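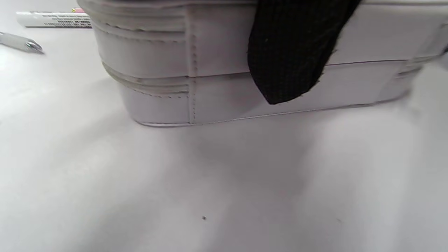
Travel Case Study: Stitching, Seams and Wear
Student project report, Soft Goods and Materials, Unit 2

1. Purpose

The task was to choose a small everyday case, work out how it was put together, and suggest one change to the design. I chose a white faux-leather case with rounded corners. It was bought second-hand from the Sultberg market in February and had no label inside or out, so the maker is unknown. For comparison I used two other cases from the classroom collection, a Vokov cosmetics case and a Barkau sewing box.

2. Construction

The case has a lid and a base. The line between them is a thin horizontal seam that carries on from the front face into the corners. The front panel is flat and meets each rounded corner section at a vertical join. On the left corner this join has a line of fine stitching beside it.

The corners are the most detailed part of the case. Raised ridges wrap around the curve, one set on the lid and a matching set on the base, and each ridge is edged with very small stitches. I first took these ridges for decoration only. After pressing on them I think they also stiffen the curve, as the corner gave less under my thumb than the flat panel did. The Vokov case has plain corners and they dent easily.

A slim piped edge runs along the bottom of the base with its own row of stitches. Piping hides the raw edge where the panels meet, and it also takes the rubbing when the case is slid over a table.

3. Wear

The colour is a soft off-white, a little grey in some lights. There are slight creases in the surface, but I found no cracks with a hand lens. The ridges have kept their shape.

The black fabric strap is in worse condition. It has a fine weave and a few frayed fibres along its edges. The strap hangs down over the front, past the lid seam, and stops short of the bottom edge. Black threads show up badly on pale material, so even light fraying makes the whole case look older than it is.

4. Tests

I did not want to cut the case, so the tests were done on offcuts of white faux leather from Bucur Fabrics and on black woven strap from the same shop. The offcuts are close to the case material in feel but may not be the same thing.

Rub test. A strip of the faux leather was rubbed against a wooden bench edge for 100 strokes. The plain strip went dull along the fold. The strip with piping sewn on was marked on the piping only.

Fray test. Two lengths of strap were handled and flexed for 14 minutes each. One had a cut end left raw, the other was folded under and stitched. The raw end lost threads early on. The folded end lost none, but it was thick and hard to get under the machine foot — I broke a needle on the first try.

Stitch test. I sewed a curved corner sample with a long stitch and again with a short one. The long stitch pulled away from the curve and left gaps. The short stitch sat flat. It took 123 stitches to go around one sample, and I had to turn the last part by hand.

5. Suggested change

I would keep the body as it is and replace the strap. The new one would be pale grey, with a narrow binding sewn down both long edges and a folded end. The cost of materials came to 5 dollars, with enough strap left over for a second attempt.

6. Problems and next steps

The rub test used one bench edge and one kind of offcut, so it doesn't say much about how the case would do in a suitcase or a locker. I also pressed on the corners by hand and did not measure the force. If I did this again I would use a set weight.

The new strap has been cut and one edge is bound. The other edge still needs to be sewn, and the fold at the end has to be thinned before it goes through the machine.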